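Skillix publishes results from simulation-trained robot handling study

Method lets a robot arm learn to pick up and place small household items using computer-rendered rooms

DRELLIRNESS, August – Skillix, the robotics research company, has published the results of a study into training robot arms in simulation. The method, named Skulorero, teaches a single control program to carry out short tabletop jobs from written instructions, such as putting a pen in a cup or moving a dish to one side.

Training a robot on real equipment is slow. Each attempt has to be set up by hand, and objects have to be put back in place before the next one can begin. Skulorero moves this stage into rendered rooms, where the surfaces, walls, floors and objects can be changed between attempts without anyone touching a table.

The study used 2,544 recorded attempts, all of them made in simulation. They were spread over 30 room designs with different materials and lighting. A further 461 attempts were kept back from training and used only for testing. The test set included rooms and object positions that the program had not met before.

Thin objects were given particular attention. A pen or marker lying flat gives the gripper very little to hold, and a small error in height means that the fingers either close on nothing or push into the table. Earlier versions of the program treated all objects alike and often took hold of long, narrow ones at a poor angle.
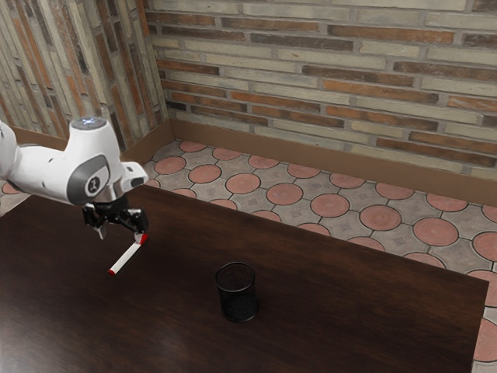 Skulorero deals with this by splitting each job into two parts. The first part chooses where on the object to take hold and at what angle. The second part plans the movement from there to the target. If the grip is judged to be poor, the program goes back to the first part and chooses again before lifting.

"We had been putting most of our effort into the movement, and the movement was fine," said Skye Rutherford, who led the study at Skillix. "The failures came earlier, when the arm picked up a pen by the wrong end or at a slant and then had no good way of standing it in a cup. Once we let the program have a second go at the grip, a lot of those failures went away."

The team also found that changing the look of the room mattered more than adding extra objects. Programs trained against a single plain background did worse when the walls or flooring were changed, even when the job itself stayed the same.

The published results cover simulation only. Tests on physical arms are being prepared at the company's Drellirness laboratory and will use 11 of the jobs from the study. Skillix has not yet set a date for reporting on them.

The room designs, object models and recorded attempts will be released through Pan, the company's online library of research material. Access is free for universities and schools. Other users may apply for a licence.

About Skillix
Skillix develops control software for robot arms used in light handling work. It is based in Drellirness.

Notes to editors
Skye Rutherford is available for interview. Copies of the full paper can be requested from the Skillix press office.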